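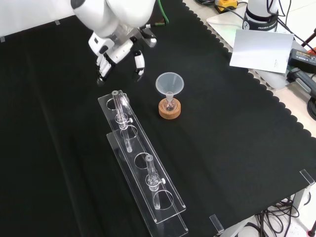 *The Follum hand over a clear tube rack, with funnel and flask set up alongside.*

## Follum five-finger hand, bench kit

**Sold by:** Cludero
**Tested by:** Akinyi Mutiso and Meirion Bevan
**Status:** in stock, hand only or with bench kit
**Our rating:** wait, unless you already have somebody who writes their own grasps

Cludero's listing says the Follum hand "works at your bench the way you do." I have been reading lines like that for a long time, and the hand I work with every day cost nothing and doesn't need a firmware update before lunch. So I went in grumpy. I came out a little less grumpy, and still not ready to tell you to buy one.

### What you get

- Follum hand, four fingers and a thumb, white shell with dark gray at the joints
- Wrist adapter and one cable
- Prulden control software, single-seat license, 11 months
- Printed quick-start guide (the full manual is a download)

You do not get an arm, or any glassware. The bench kit adds a drip mat and a set of soft fingertip covers. We would skip the mat. A plain black cloth clipped to the table did the same thing and washes better.

### Glassware, which is the whole pitch

Clear tubes in a clear acrylic rack are a mean test, and I picked them on purpose. Cludero's own demo uses colored plastic tubes standing far apart. Real benches have glass you can barely see and a funnel sitting right where your thumb wants to go.

We ran 137 lifts from the rack over the loan period. The hand dropped 8 tubes. Most of the drops came when the thumb closed late and the tube rolled along the fingers instead of seating between them. Meirion got that down by slowing the close to half speed, and then each pick took so long that he went and made tea.

The open hand is wide. With the thumb out to one side you need clear space next to the tube you're after, and the reach diagrams in the manual show the fingers nearly closed. Lay out your bench from the open pose. Akinyi had to move the flask twice before she stopped trusting the diagrams.

Pouring is listed as "supported." There is a pour routine in Prulden. It tips the wrist at a fixed rate and has no idea how full the tube is. I'd call that tipping.

### Setup

The quick-start says 20 minutes. Ours took most of an afternoon, and the time went to the wrist cable, which needs more slack than the guide shows. Leave a loop and run the arm through its full turn by hand before you power anything.

Fingertip covers wear out. Ilze Sproģis at Weerasinghe, who does our spares, lists a replacement set at $368, and that price made me go back and read the line again. Covers are not part of the warranty.

### Cludero's reply

We sent our notes over in April. Hubert Szczepańska wrote back that a "faster thumb profile" is in the next Prulden release and that the drop rate "reflects an uncommon rack material." Acrylic racks are in every catalog I own. No release date was given. We'll rerun the lifts if the update shows up while we still have the loan unit.

### Buy it if

You have an arm already, your tubes are spaced out, and dropping one now and then costs you a rinse and a broom.

### Hold off if

Anything in those tubes took you a week to make.

Questions about fit with your arm go to Indrek Sproģis. He will want the flange drawing, so have it ready.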